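Review: Clereo yard simulator, garden scene pack

Reviewed by Nadja Hämmerli, 2024-05-30

We bought Clereo to check our mowing robot against our own safety rules before it goes onto real grass. The rules are a short in-house document. They say how far the blades must stay from a person, how fast the machine must stop after a bump, what it does at a boundary, and what gets written to the log each time. I wanted to know whether the simulator could carry the first part of that work and leave less for the test field in Clonditz.

Installation took most of a morning. The installer wants 20 GB free and does not tell you so until it fails. After that it ran without trouble on two of our desktop machines. Cyrill Kofler set up the robot model, and he had wheel slip and turning radius close to our field numbers by the end of the second day.

The pack comes with 8 yards. Most of our runs were done in the one with the sloping lawn and the stepping-stone path up to the house. It has most of what our boundary rule talks about: a fence, single trees standing in the grass, a planting with long pointed leaves near the corner of the house, and pavers that the robot may cross only with the blades off.
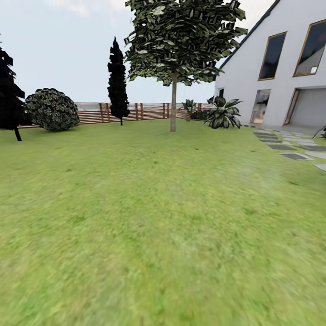

Ulon Outdoor Machines - Test and Safety Group

The slope matters more than I expected. Our stopping rule was written for flat ground, and the first set of runs showed the robot rolling past its limit when it braked facing downhill. We changed the rule in February to give a separate distance for slopes. Thitima Kaewsai then repeated the set with the new number and it passed. The field runs later gave the same result.

The pavers were useful too. They alternate dark and light, and our ground sensor model treated the two tones differently. That was a fault in our settings and had nothing to do with Clereo, but we would have found it much later without the scene.

Grass is the weak point. Close to the viewpoint the texture smears into soft streaks, and any camera-based check of the ground right in front of the machine is worth very little. We do not accept a pass from the simulator for small objects in the grass. Those tests stay on the field, with a real hose and a real glove. The light is also flat. I could not find a setting for low sun in this yard, and low sun is where our camera does worst.

Logging is good. Every run gets a number, the scene version, the robot settings and the random seed, and the file can be opened in a plain text editor. We did 1,000 runs for the boundary rule and could replay any one of them. One warning: an update to the scene pack changes the version number but keeps the old folder name. Write the version into your test report by hand, or you may compare two runs that did not use the same yard.

People in the scenes are limited to a standing adult and a walking adult. There is no child and no one kneeling. Our rules require both, so Cyrill built them himself - four days of work that should not have been needed. Support in Jitpraphai answered within a day and said more figures are planned, without giving a date.

What I would ask of anyone using it for safety work:

Write the pass limit down before the first run.
Keep the failed runs. Do not delete them when the rule changes.
Have a second person read the settings file.
Repeat a share of the runs on real ground and record both results side by side.
Never use a simulator pass alone to release a machine.

We renewed the license for another year, for boundary, slope and stopping tests only. I will look at the camera tests again when the grass is better.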